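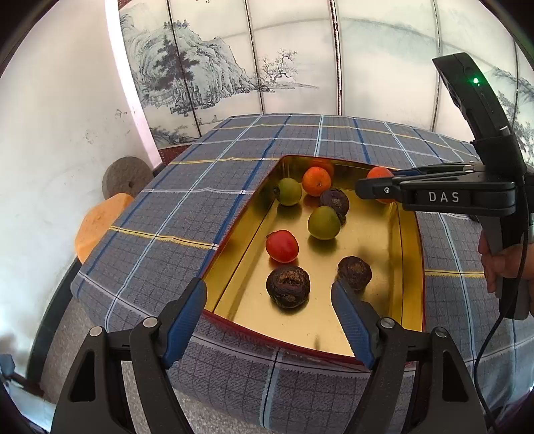
# Ravix Hand-Held Gripper Pair

The Ravix pair is a set of two hand-held grippers for people who want to teach a robot arm by doing the job themselves first. You pick one up in each hand, you work at an ordinary table with ordinary things on it, and you come away with recordings your team can use for training. We've been putting the pair together at Flumidmont for a good while now, and it's still the thing we most enjoy packing up and sending out the door!

Liudmyla Tkachenko drew the first version after a long January spent trying to steer a full-size arm through a bowl of plums with a joystick. Anyone who has done that will know how slow it gets. Holding the tool in your own hand is quicker and a good deal kinder on the nerves, and you bring along all the small habits you already have, like easing off when something is ripe or coming in from the side when the rim of a tray is in the way.

## Working with fruit

Fruit is what most of our customers start with, and we're glad of it. A tangerine rolls. A small glossy red fruit is slick, and a dark wrinkled one has creases that a fingertip can catch on or slide over. Put several kinds in one shallow metal tray and you have a very decent morning's practice, with pieces hiding behind each other and one or two pushed right up into a corner. For those corner pieces we suggest bringing the second gripper in over the rim and keeping the first one low at the near end, so the two don't knock together.

The ridged pads are there for this kind of work. They're blue, they press on and pull off without tools, and they wash in warm water with a drop of dish soap. Please let them dry all the way before you put them back - a damp pad will creep along the finger during a long session and you'll wonder why your grasps have gone off.

## What comes in the box

- Two hand-held grippers, one for each hand
- 4 spare finger pads
- Two cables and a short strap for tying them back
- A hard case with a foam insert
- A printed setup guide, which Vitalii Zinchenko rewrote this spring so that it can be followed with one hand full

## Before your first session

Give yourself a table you can walk around, and lay down a cloth if the surface is very slippery. Let the cables hang down toward the floor and keep them off the work area. Open and close each gripper a few times with nothing in it, then try one easy piece in the middle of the tray before you go after anything near the edge.

We like short takes. Ours are usually one fruit, one move, hand back to rest, and then we mix up the tray before starting again. A batch of 200 takes is a comfortable day for two people sharing the work, and you'll want to swap over before your wrists start to complain.

## Ordering and support

The pair ships from our workshop within 13 working days. If you're in a hurry, Trikum keeps a small stock and can often send one sooner, and Salameh handles repairs and replacement fingers for customers who'd like a local shop to deal with. Extra pads come in bags of 47, an odd number that goes back to the size of our first molding tray, and we've grown fond of it.

Loaner sets are available for schools and small labs. Write to Liudmyla with a few lines on what you'd like to pick up and how long you'd need the set, and she'll get back to you with dates and a shipping quote.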